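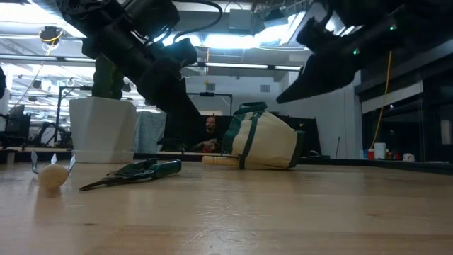

shears + canvas bag, green trim

ruston57: Got the Gavden bag for my garden stuff. Worth it or should I of stuck with a bucket? Bench is a mess, want the hand tools in one spot.
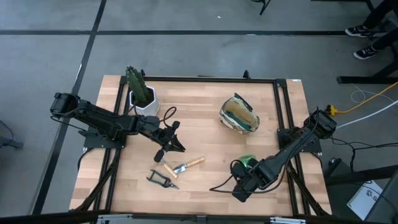 Also have a cactus that lives on the same table, no idea where it goes once the bag's out. Windowsill maybe.

sostau_700: Bucket. Canvas rots. Mine lasted till September.

ruston57: ok but pockets??

cervantes404: Disagree w/ sostau, mine's fine, just dont put it away wet. Shears go in the middle, blades down. Small tools outside. 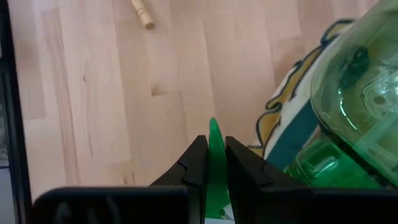 green plastic, bit of dowel up top

ruston57: Blades down pokes the bottom tho. Trying handles down first, trowel in a front pocket.

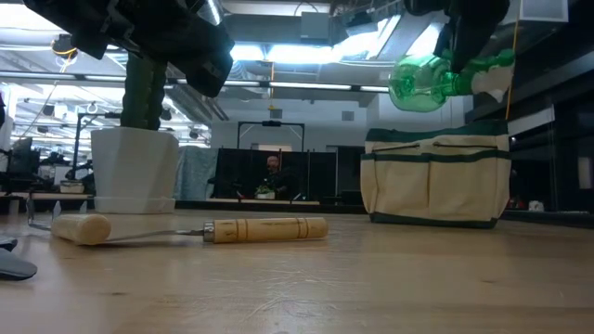
sostau_700: Handles down and you'll grab a blade. Still say bucket, paid 50 cents for mine.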